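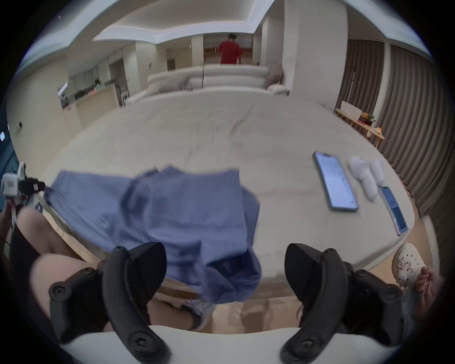 Besley Housekeeping & Linen Team

Clearing the bed before the sort

16 April 2022

Several of you asked in February why the bed has to be emptied before folding starts. The short reply is that a sheet cannot be checked for marks while it has things on it. Socks, phones and a half-folded top on a pale cover hide most of what the check is meant to find, and the cloth under them creases in ways that look like faults.

The order of work is unchanged. Electronics come off first and go on the shelf, screen up. White socks are next. They go straight into the whites bag and are paired after the wash. Garments come last, as they take up the most cloth and are the slowest to deal with.

A top with long sleeves should be laid flat with both cuffs visible before the first fold. If the body has doubled over on itself, open it out fully; pressing the fold down as it lies sets a crease that needs the iron. Where part of the garment hangs over the near edge of the bed, lift that part first and lay it back on the cover. Pulling from the sleeve stretches the gathered cuff. Lined garments get two passes with the flat of the hand, one on each side, so that the lining does not ride up.

Once the bed is clear, smooth the cover from the centre towards the corners. Long diagonal creases usually mean that one corner has been pulled tighter than the opposite one. Release it and start again.

The Lolton store now holds 3,205 items of bed linen. The Stefanou covers have been moved to bay 4, and the Bultau ones stay where they were. Bay 2 is closed for shelving repairs. Whites bags are down to 18, so please return any kept in the upstairs cupboard.

Revised sort sheets are in the tray by the linen room door. Old copies can be recycled.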